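Filed under: Workplace Safety / Walkthroughs

Pons building, ground floor and stock room — monthly walkthrough
28 January 2020
Done by: Sylvain Chauvin
Copy to: Vernon office

OK = fine, FIX = needs doing, WATCH = look again next month. Comments under each item, sorry for the short notes, did this between deliveries.

EXITS AND WALKWAYS

1. Front door opens fully, not blocked — OK
Mat is curling at one corner. Tape it or bin it.

2. Back exit clear — FIX
Two flattened pallets leaning on the wall beside the door again. Moved them myself. Was on the last sheet too. They go in the yard, not the corridor.

3. Exit signs lit — OK front, FIX back
Back one flickers. Tube or starter, don't know which. Asked Revovov for a visit, no date yet.

4. Aisles in stock room wide enough for the hand truck — WATCH
Fine at the door end. Gets tight by the returns shelf once the Kumia cartons come in.

FIRE

5. Extinguishers on hooks, pins in, gauge in green — OK
Kitchen one is hidden behind the coat rack. Move the coats. Tags run out in May, book the service before then please.

6. Alarm tested — OK
Pressed the call point by the stairs. Heard it clearly in the restrooms this time, so the new sounder is doing its job.

7. Nothing stacked within reach of the heater — FIX
Box of paper towels right up against it. No excuse for that one.

ELECTRICAL

8. Cords and plugs — FIX
Label printer cord has a nick near the plug. Unplugged it and put a note on. Dont use until replaced.

9. Power strips not chained together — OK
Finally.

10. Panel door closes, labels readable — WATCH
Closes if you lift it. Labels are faded, someone with decent handwriting should redo them.

STOCK ROOM AND PACKING

11. Shelves fixed to wall, heavy goods low — OK
Top shelf has light stuff only now. Load limit on the long shelf is 300 lb, sign is still up.

12. Step stool — WATCH
One rubber foot worn. Ok for now but get a spare set of feet.

13. Knives and cutters put away closed — FIX
One left open on the bench with the blade up. Talked to the afternoon crew.

14. Bags for personal items — OK
Clear bags only past the stock room door, same rule as before. The squarish tote type with the beige fabric edging is fine, plastic is see-through down to the bottom so a check takes seconds. Look over the edging for fraying when bags are handed out, swap any that are coming apart. No purses or backpacks on the packing tables, lockers for those.
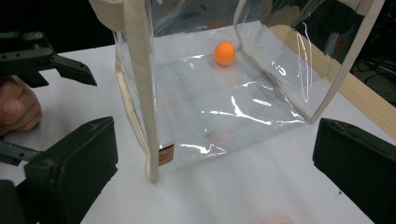 15. Floor dry, no loose wrap or strapping — FIX
Strapping offcuts under bench 2. Slipped on one, didnt fall. Bin is full so people drop it on the floor. Need a second bin or empty it at lunch.

KITCHEN AND RESTROOMS

16. First aid box stocked — FIX
No medium bandages, eyewash past its date. Order both. Somebody is using the scissors for something else, they were in the sink.

17. Hot water not scalding — OK

18. Floor sign available for mopping — OK
Still only the one. Would like another for upstairs.

OUTSIDE

19. Steps and handrail — WATCH
Rail is solid. Grip strip on the bottom step is lifting, glued it down, check if it holds in the cold.

20. Salt bin filled — FIX
Nearly empty. It's January! Two bags should do it.

21. Yard light — OK
Comes on by itself at dusk, goes off too early in the morning. Timer needs moving later so the 5 am driver isn't walking in the dark.

TO DO FIRST
Salt, cord on the label printer, eyewash, back exit sign. The rest by the next walkthrough. Initial next to the item when done and leave the sheet on the clipboard — don't take it home.

S. Chauvin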